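Keep the Hand-Me-Down Table

March 22, 2021

Writing this fast because the meeting is soon and I said I'd have something up before it. The question in Gillatthorpe this month is whether the school should drop the free clothing table in the front hall and switch to vouchers. I think that's a mistake. A small mistake, sure, but small ones stick around.

Quick background for anyone who moved here lately. The table has been in the hall since before my oldest started. You bring what your kid outgrew. You take what fits. No sign-up, no form, no name on a list. Coats in the fall, swimsuits and shorts by June, an amazing number of single mittens. The voucher plan would give families who apply a card worth $200 a year at the Kitetside store out by the highway. The table goes away and the hall gets a bench.

I have nothing against a bench.
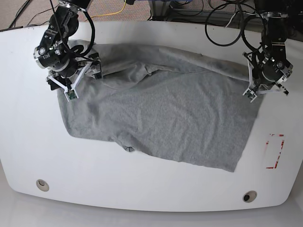
What vouchers get right

Let me be fair. New clothes are nice. A kid who has worn her cousin's stuff for six years should get to pick something with the tags on. A voucher also means you choose the size and color and don't have to dig. And some people hate being seen at the table. I believe them. I felt it myself the first winter, standing there with a coat over my arm pretending I was dropping off.

Also the table gets ugly. By spring it's a heap. Stuff with no size label, stuff with somebody's lunch on it. Denise Stockdale wrote in the school newsletter that the hall "looks like the floor of a bedroom," and she isn't wrong, I have seen both.

So yes. Real complaints. But look at what you have to do to get the card. Application, proof of income, second proof if the first one is more than a month old. Then the store is a bus and a walk. Anyone with two jobs and a baby knows how that goes. The form sits on the counter, the deadline passes, the kid wears the short sleeves til it snows.

And the card covers only the people who qualify. The table covers everybody, which I think is the whole point of it. When the dentist's kids and my kids are both wearing something off the table, it stops meaning anything to wear something off the table. Take away the dentist and now it's charity, and kids can smell charity from across a gym.
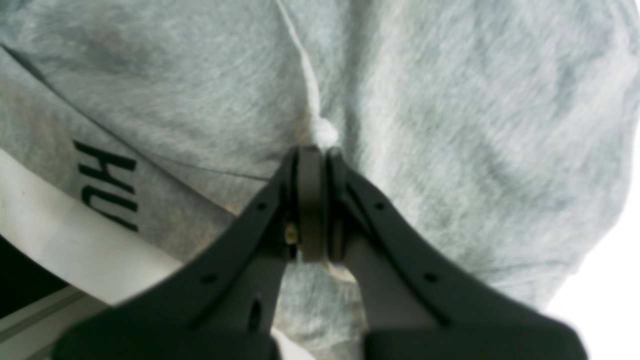
Money next, since it always comes up. The school says it spent $1,519 last year on the table. I asked for the breakdown and got one, credit where due. Of that, $1,275 was hauling away what didn't get picked. The rest was bins and hangers. So the table isn't expensive, the leftovers are expensive. Different problem! And a lot of the leftovers are perfectly good things with one small thing wrong. A zipper pull gone. A button. A drawstring with the end going fuzzy, only a knot keeping it from slipping back into the hood. That's a two minute fix with a lighter and some patience, and we pay a truck to take it away.

Compare the vouchers. The plan as written has room for 263 kids at $200 each. Do that one on your phone. I'll wait. It's over fifty thousand dollars, and yes there's a grant for the first year, and no there isn't one for the second. I asked that too. What I got was "we're optomistic."

I grew up in Brundberg, where we had a room like this behind the library. Nearly everything I wore until high school came out of it. I had a green jacket that had been through three other kids, and one of them, a girl two years up, used to yell "nice jacket" at me in the hall. I thought she was making fun. Years later she told me she'd loved that jacket and was glad it was still going around. That's a dumb little story but I have thought about it more than I've thought about most of what I learned there. You can't get that from a card.

Then the room closed. They got a donation program run out of the county seat, very organized, nice logo. My mother went once. It was open on a weekday morning and she worked mornings. End of story.
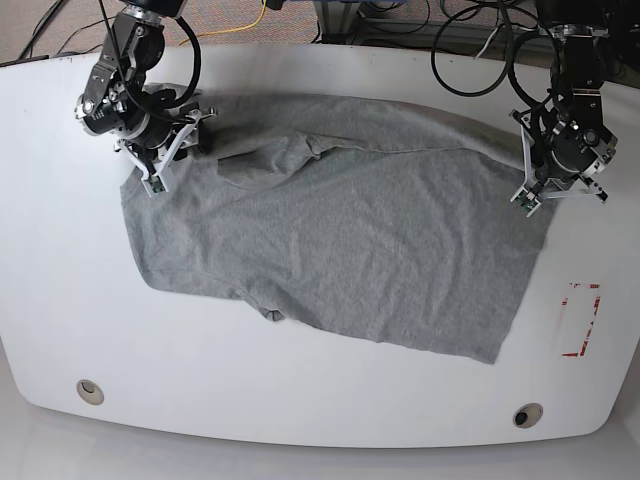 Asger Ketilsson wrote to me after I posted a shorter version of this, and he thinks I'm being sentimental. His view is that families want choice and the table is the opposite of choice, it's whatever washed up that week. He says his son went without a decent winter coat for half a season because nothing in his size ever came in, and all the community feeling in the world did not keep him warm. He'd take the card tomorrow.

I don't have a great answer to that. He's right that the table is bad at big sizes, and bad at boots, and very bad at anything a teenager would be willing to wear. If the plan was vouchers for coats and boots plus the table for the rest I would shut up and vote for it. I've said so twice. Apparently the grant is all or nothing. Maybe somebody could call and ask whether it realy is.

What I'd do instead, if anyone's taking ideas. Sort by size, labelled bins. One mending night a month in the cafeteria, bring your own scissors. A cutoff date each season, and whatever's left goes in one load to the Palacios family's shop, who already take rags for the garage and have offered before. That kills most of the hauling bill. Put the savings into coats in the sizes that never show up. Asger's kid gets a coat. We could try it for a year and still get the bench, there's a wall free by the office.

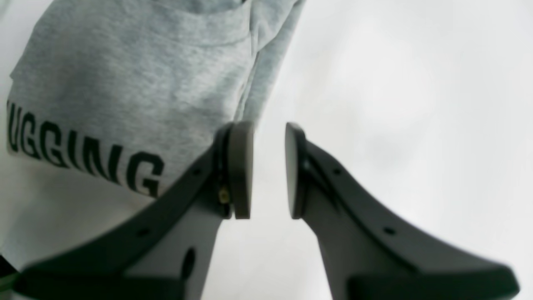 Would the table survive if the vouchers came in alongside it? Probably for a while, but people stop bringing things once they hear there's a program for that, and then the ones who relied on it find an empty hall.

That last bit worries me most. Giving things away is a habit. You fold the stuff, you put it in the bag, the bag goes by the door. Break the habit for a year and the bag goes in the trash, because where else would it go. Brundberg tried to reopen the room when I was in college. Same room, same shelves. Hardly anyone came with anything.

OK. Meeting's at seven, side entrance, the front is locked. Bring a bag if you've got one.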